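Foam, felt and a lot of patience: an afternoon at Bratine

6/13/21

Laurier Hawthorne had been up since five when I got to Bratine, and was already talking before I had my coat off. There was a new set of finger pads to show me, then an old set, then a bag of pads that hadn't worked and that I was told were "the most interesting ones, if you've got time". I had time. I'd blocked out the whole afternoon, and I'm glad I did.

Bratine is a small outfit that tests grippers for other people. Somebody sends in a hand, or an arm, or just a pair of fingers, and Hawthorne tries it on a long list of ordinary things and writes up how it got on. Four names came up again and again while I was there. Nelluma and Katsaros make the two grippers on trial this spring, Brurel makes the controller that drives them both, and Hawthorne makes the pads, mostly out of sheets of foam and a very sharp knife.

"People get excited about the arm," Hawthorne told me, clearing a stool so I could sit down. "I get it, I love a good arm. But the bit that meets the object is the bit that decides your day. You can have the loveliest motion in the world and then it comes down to a scrap of foam the size of a biscuit."

The current round began in March. There are 108 objects in the test set, kept in numbered tubs, and every one gets picked up, moved and put down by each gripper. There are teaspoons and glue sticks, a shower cap, the lid of a jam jar, a rubber duck. I asked how they'd been chosen and got a big grin.

"Half of them I chose because they're sensible. The other half are there because they beat me. The shower cap beat me for weeks! It's got no edge, it's got no weight, and as soon as you touch it, it's a different shape. I moved it to tub 9 so I wouldn't have to look at it every morning."

The Nelluma hand is the quicker of the pair. It closes fast and it has what Hawthorne calls "a proper snap", which is a joy on hard things such as cutlery and less of a joy on anything that squashes. The Katsaros is slower and, to my eye, a bit fussy, with a long soft travel before it takes hold. I said I thought I'd prefer the quick one.

"Everyone does for the first ten minutes," said Hawthorne. "Then you give them a paper cup."

We gave them a paper cup. The Nelluma held it, and left a dent on either side. The Katsaros took its time and put the cup down as round as it had started. Hawthorne swapped the Nelluma's pads for a thicker pair, turned something down on the Brurel box, and tried again — much better, hardly a mark. It took less than a minute and it was the moment I started to see what all the knives and foam were for.

There have been plenty of pads. Bare plastic was first, and hopeless on anything shiny. Then came a smooth rubber that gripped so well it wouldn't let go of light things; a glue stick would hang from one finger like a fridge magnet. After that Hawthorne tried ribbed rubber, a piece of an old mouse mat, and finally the black foam with a slightly rough face that has been on ever since.

"It's kind," was the verdict. "That's the word I keep using in the notes and I should find a better one. It gives a little, it doesn't stick, and if you come in a bit crooked it forgives you. The corners go first, so I cut the tops at an angle now and they last longer."
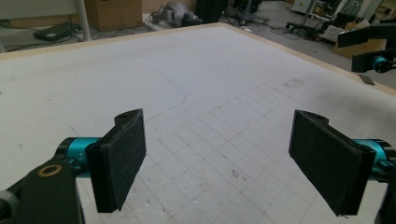 Laurier Hawthorne is quick to add that soft pads are not an answer to everything, and that a coin lying flat on a board will still make a fool of any of them. The foam folds before it can get underneath. For coins, washers and playing cards the old hard tips come out of the drawer again, and the report will say so plainly, with the two kinds scored separately so that nobody buys one expecting the other.

I hadn't thought much about how the trials are driven. A good part of the work is done by hand: you hold the gripper, bring it to the thing, squeeze, lift. There's a camera up by the fingers, so each go is recorded from the gripper's own point of view. Hawthorne watches these back in the evening, at double speed, with toast.

"You learn so much from the ones that go wrong. When I'm doing it I'm sure I lined it up properly. Then I watch it and I'm miles off to the left, every time, the same amount! I've got a lean. I had no idea I had a lean."

Camera choice has turned into a small study of its own. They tried 2 lenses, a wide one and a very wide one. The wide one shows the pads nicely but loses the table as soon as you get close. The very wide one takes in half the room, which Hawthorne thought would be a nuisance and now rather likes. If the fingers drift, there's always something in the background to judge by.

I was allowed a go myself, with the Katsaros, and I'll admit to being nervous. It's heavier than it looks and the weight is all at the front. My first three tries at the rubber duck sent it skating away from me. On the fourth I slowed right down, let both pads touch before squeezing, and up it came. I was absurdly pleased, and so, I think, was my teacher.

"There! You felt it, didn't you? You stopped poking and started holding. I can't get that into a number yet but I'm going to."

Getting things into numbers is the slow part. Each gripper does 200 goes on a set of objects before Hawthorne will write down a score, and then the pads are changed and it all starts over. A full round eats weeks. The results go into a long table with a column for how it failed: slipped, crushed, missed, stuck, knocked over. "Knocked over" was added late, after a bad morning with a row of pepper pots.

I asked about the Brurel controller, which had been humming away at my elbow. It got a warmer review than I'd expected for a grey box with a fan in it.

"I was rude about it for a month, so I owe it something. The menus are awful. To set the closing force you go down through screen after screen, and if you press the wrong thing you're back at the top. But it does the same thing every time. If I ask for a gentle squeeze I get that gentle squeeze, today and next week, with either hand plugged in. You can't compare two grippers if the box in the middle is having moods. The one before it had moods."

So which would Hawthorne pick, Nelluma or Katsaros? I got a long breath and a look at the ceiling.

"For a kitchen, the Katsaros. For a drawer full of tools, the Nelluma, and I'd put my foam on it the day it arrived. If you made me keep one... the Katsaros, I think. Ask me again after the wet tests. Wet things change everything, and I've not even started on soap."

The wet tests are next, once the drip trays have come. There's also a plan to run both grippers on an arm with the same pads and the same objects, to see how far the hand scores and the arm scores agree. Hawthorne expects them to part company over the thin, floppy things, where a person makes lots of tiny corrections without noticing.

Before I left I asked to see the bag of failed pads. We tipped them out and went through them one at a time: the mouse mat, the ribbed rubber, a bit of bath sponge, something that had once been a slipper sole. Hawthorne picked up the sponge and turned it over a few times.

"I might try this one again, for the wet round," came the thought, and the sponge went into a pocket. The rest went back in the bag.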